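Progress report to the Cherkaoui Fund
Shared kitchen refit and household stock, Lidelau building
Prepared by Reda El-Sayed, site coordinator

Work on the shared kitchen has moved from the building stage to the settling-in stage. The butcher-block counter is in and in daily use. The upper cabinets were kept from the old kitchen, as agreed at the start, and the money set aside for replacing them went into the counter and the wiring on the back wall. The refit closed at $2,067 against this line of the grant. We have $694 left, and the last section of this report says what we would like to do with it.

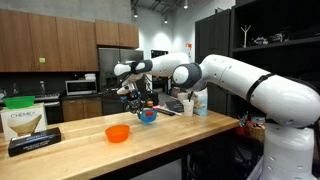
Progress Report No. 19

1. The counter

Zindell delivered the top in February, one week after the date we were given. Two people fitted it in a day. It is the longest clear surface in the building and people use it for everything: coffee, lunch, sorting small items, paperwork. The microwave stayed on the back wall. We looked at moving it to the counter and decided against it - the cord would have crossed the walkway.

2. Bowls and small items

We asked for plain plastic bowls in strong colors so that each set could be told apart from across the room. Vomoleck supplied them. Orange and blue get the most use. The blue ones are see-through enough to check what is inside without tipping them. We also bought play food for the sorting sessions that take place at the counter on weekday mornings. The total order was 38 pieces, all received, and one bowl was exchanged for a larger size.

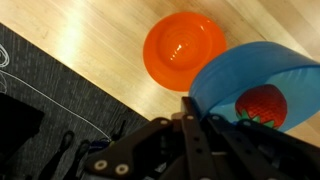

Orange bowl, and blue bowl with toy strawberry.

Washing up has been simple. The bowls go through with the cups at the end of the day and stack in the cabinet nearest the stove. We do not need more of them this year.

3. Keeping the counter clear

Progress here is slower. The middle of the counter stays fairly open, but things collect at both ends. Coffee filters have ended up at one end, and cups, pens and paper bags at the other. 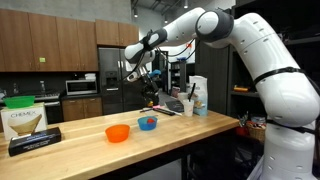

We tried a rule that everything comes off by 5 p.m. It held for two weeks. The present plan is to give the coffee supplies their own shelf in the upper cabinets and to put one tray out for pens and markers. Anything else left overnight goes in a box by the door. I will report on this again next time.

4. Condition and remaining work

The wood has picked up a few dark stains. I have asked Zindell whether these can be sanded out locally or whether the whole top should be done. They recommend a light sanding and two coats of oil, and the kitchen would be closed for two days.

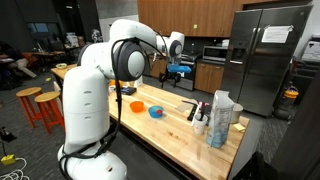
Counter with stools, refrigerator at the back.

The stools are sound and need no work. The sign on the refrigerator door will be reprinted once the new cleaning schedule is agreed.

5. Request

We ask to carry the $694 forward and spend it on the sanding and oil, the shelf for coffee supplies and the pen tray. Written quotes will follow before any of it is spent. If the Fund would prefer the balance returned, please let me know before the next payment date, and we will do the oiling ourselves and leave the shelf for later.

Reda El-Sayed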